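Plomavik Picking Service: Frequently Asked Questions

Reviewed by the buyers' desk at Utex. We don't sell Plomavik and we don't take a cut from anybody who does. The answers come from the supplier's sales sheet, the draft contract and a trial at our Tistimitz depot in March. Where we think the sales sheet is stretching things, we say so.

What is being offered?
A two-armed picking robot on a monthly rental, supplied by Lammers, with setup and remote support included. It is aimed at small grocers and click-and-collect counters. You supply the shelves, the stock and the orders.

What does it cost?
The setup fee is $3000, paid up front and not refundable. After that it's $400 a month for each robot. The sales sheet calls this "less than a part-time wage", which might be so in hours paid, but it leaves out the hours your own staff will spend restocking, clearing faults and checking orders. Ask for those to be written into the quote. We asked twice and got a brochure.

How fast is it?
The sales sheet doesn't give a plain number. It talks about "human-like pace", and we'd ask which human. In our trial it got through 127 items in one afternoon, and a new casual would have passed that well before the tea break. Lammers told us speed will improve with software updates. Judge it on the speed you see on the day.

Can it handle fresh fruit?
Single pieces of firm fruit are on the supported list. Grapes, berries, bagged salad and anything stacked are not. The brochure says "fresh produce" in large type and puts the exceptions on the back page. If soft fruit is most of your trade, this isn't ready for you.

Will it bruise things?
We can't tell you. Bruises can take days to show and our trial was too short to follow the stock home. Lammers says grip force is set by product type. We would want a month of returns figures before believing any claim either way, and we'd want them from a shop, with the shop's name on them.

Do I have to change my shelves?
Probably. The supported layout is one product to a compartment, with an open front and plenty of clearance. Ordinary gondola shelving with full facings is not covered. Lammers will sell you a compartment unit for $295, delivery extra. Measure your aisle first, as the turning space in the manual is bigger than the one in the brochure.

Does someone need to watch it?
The contract says a trained person must be on site whenever it runs. That rules out the overnight picking the sales rep was so keen to talk about. Remote support is on call from 7 am to 6 pm.

Who pays for damaged stock?
You do, under the draft we read. Lammers covers the robot itself for normal wear. Hands are listed as a wear part after the first year, and we couldn't get a price for a replacement. Don't sign until you have one.

Can I get out of the contract early?
Only by paying out half the remaining months. The minimum term is two years. For a product at this stage we think six months is fair, and we'd push hard for it.

So would Utex buy one?
Not at this price and not on these terms. We'd look again if the supported list grows and the damage clause changes. A shop with a small range of firm, boxed or single items, and somebody free to mind the machine, might see it differently.

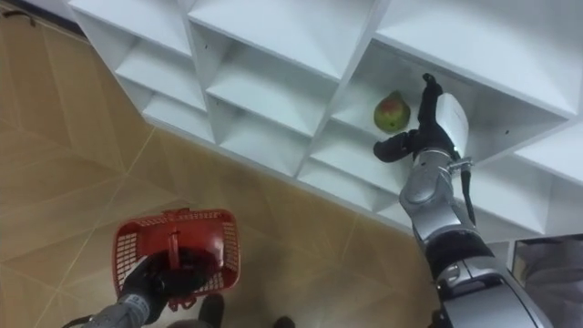 Is training included in the setup fee?
The fee covers one half-day session for two staff. Any further sessions are charged separately, and that includes training a replacement if one of the two leaves.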